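Card sorting and boxed sets: revised procedure for the Grurano stockroom

From September, all loose cards returned to Grurano will be sorted on the table before they go back into boxed sets. The change applies to Pelum and Gralell decks alike. The Seppälä sets stay on their present system until the new dividers arrive.

The last stock check recorded 1,865 loose cards across both ranges. Most came from sets that had been opened, used and returned with one or more cards missing. Sorting directly into the boxes hid the gaps, as a short set looks much the same as a full one once the lid is on.

Table layout

Work on a clear surface and keep the cards near the front edge, where they can be picked up without reaching over other stock. Lay out only a few at a time. Larger spreads tend to overlap, and overlapping cards are the main cause of bent corners — the fault most often noted on returned sets.

Cards should lie flat and be lifted by the edge. Pressing on the middle and sliding them across the table marks the face and leaves dust on the back. Stubborn cards can be moved to the front edge of the table and taken from below.

Grading

Each card is given one of two grades. Grade 1 cards go back into a set. Grade 2 cards have a crease, a split edge or a stain, and are kept for use as blanks or markers. A card with slight wear at the corners remains Grade 1 if the print is clear and the card lies flat.

A set may be boxed when it is complete and contains no Grade 2 cards. Incomplete sets are banded, labelled with the missing card numbers and placed on shelf 11. They are reviewed every 6 weeks.

Three cards between the grippers, close to the front edge of the table:

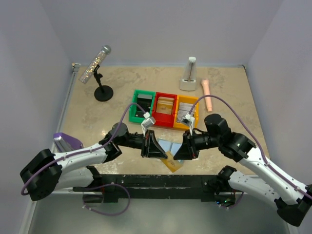
Labels and storage

Labels go on the short side of the box, with the range name first and the set number below it. Old labels must be removed before a new one is applied. Boxes are stored flat, label outwards, and stacked no more than six high.

Spare bands and blank labels are kept in the drawer under shelf 11.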